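Print this page | E-mail this page

Why do we put things away in drawers, shelves and boxes?

By Llinos Ruddock

Have you ever been asked to tidy up and wondered where on earth to begin? You are in very good company! Grown-ups wonder about it too, and people have been puzzling over where to keep their belongings for as long as they have had belongings to keep. So let's have a good slow look at the furniture that helps us, starting with the kind you might have in your own bedroom.

A dresser is really a stack of boxes that slide. Long ago, most families kept their clothes and blankets in one big chest with a lid on top, and if the thing you wanted was at the very bottom (it always was, my grandmother used to say) you had to lift everything else out first. Then furniture makers had the clever idea of cutting the chest into layers, and giving every layer its own handle or a lip to pull. Now you could open just the one you needed and leave the others in peace.
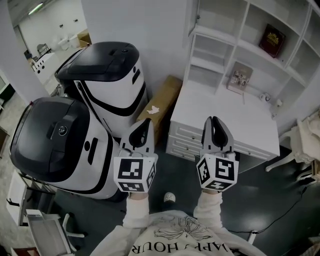 Open shelves work in a different way. A shelf split into squares, which we call cubbies, has no door and no lid, so you can see everything at a glance. That makes it a lovely home for books, and for favourite things you like to look at every day. The trouble is that dust can see them too! Drawers keep the dust off, but they hide what's inside, so it's easy to forget what you own. Most homes have a bit of both.

And then there is the top of the dresser. Flat tops are like magnets for small things - a picture in a frame, a hair tie, a coin, a letter somebody meant to answer in April. My neighbour Meirion Wynne calls his "the landing pad". He lets things land there all week and then sends each one home before bedtime on the last night.

What about cardboard boxes? Cardboard looks like thick paper, but if you peek at a torn edge you'll find a wavy layer sandwiched between two flat ones. Those little waves are made of paper as well, and they act like a row of tiny arches, so a light box can carry quite a heavy load. Once a box is empty you can fold it flat and lean it against the wall until it's wanted again. 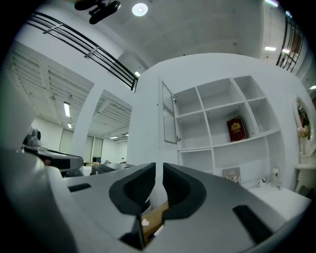 Wood is strong in its own way. A tree is full of long, thin fibres that run up the trunk, a bit like a bundle of drinking straws, and they are still there when the tree has been sawn into a strip. The lines they make are called the grain. Wood bends and splits more easily in some directions than in others, so a carpenter always looks at the grain before choosing a piece for a shelf.

Try it at home: pick one drawer, with a grown-up's permission, and sort what you find into things that belong there and things that have wandered in. Use whatever colour of sticky label you like, and draw a little picture on each so that even a very small brother or sister can help.

Related items
Why do old doors stick in wet weather?
How paper is made, by Siwan Price
Build a cardboard bridge
What is glue?

Last updated: December 2022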